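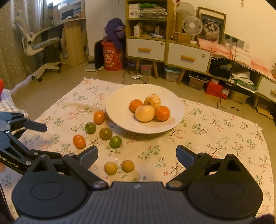 Sernel Fluted Serving Plate, Large

Item no. 2307
Color: cream white
Weight: 718 g
Sold singly
In stock, ships within five working days

A large round plate for fruit, bread, cold cuts or a cake. The rim is finely fluted all the way around and the middle is left plain, so it goes with patterned table linen as well as with a bare table. It is big enough for a family's fruit and still light enough to pass from hand to hand.

The Sernel range was drawn by Remedios Segura, who also did the Han bowls. The large plate was the first piece in the range and is the one we reorder most. The fluting on this version is a little finer than on the earlier one. If you are adding to a set you already own, write to us before you order and we will check which version you have.

Using the plate

Mandarins, tomatoes and other round fruit can be piled in the middle or to one side. For a pile, put the bigger pieces down first and fill in with the small ones. Tomatoes keep their flavor better out of the refrigerator, and a wide plate lets you set them apart so they don't bruise each other. Turn them over every day or so and use the softest ones first.

Citrus keeps well for about a week at room temperature. Take out any piece that has gone soft. Apples and bananas ripen other fruit quickly, so give them a separate dish if you want the rest to last.

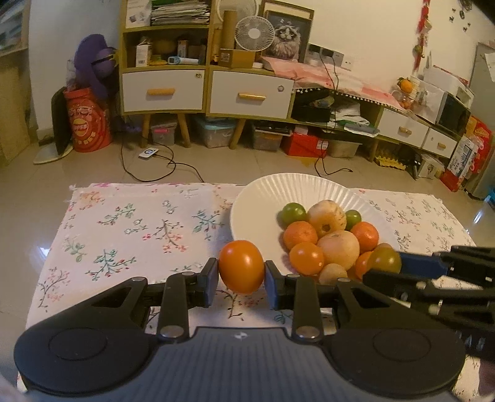 Sernel plate with mandarins and tomatoes. Tablecloth: Birine, sprig print.

For cake, lay a round of baking paper in the middle before you set the cake down. It protects the surface from the knife and makes the last slices easier to lift.

Care

Wash by hand in warm water with ordinary dish soap. Use a soft brush along the fluting, where crumbs and jam tend to collect. Dry with a cloth. Do not use steel wool or scouring powder. Do not put the plate in the oven or over a flame.

Stack with a sheet of felt or a folded napkin between plates. Do not stack more than five.

The cloth

The Birine tablecloth is sold separately, item no. 242. It has a light ground with a print of small sprigs: green leaves, red and orange blossoms, bluish flowers and thin dark twigs. The hem has a rough, slightly frayed finish. Wash it cool with similar colors and iron on the back. The print is spaced widely, and the position of the sprigs differs from one cloth to the next.

The new cutting of Birine arrives in May. Orders placed before then are filled from the present one.

Delivery and returns

Each plate is packed in its own box with a paper collar around the rim. Please open the box on the day it comes. If the plate is chipped or cracked, send us a photo of the plate and one of the box, and we will send another. Unused plates can be returned in the original box. Return postage on unused plates is paid by the buyer.

Orders received before noon are packed the same afternoon when the item is on the shelf.

Goes with

Han bowl, small
Han bowl, deep
Ikum cake server
Birine tablecloth, sprig print
Birine napkins, pair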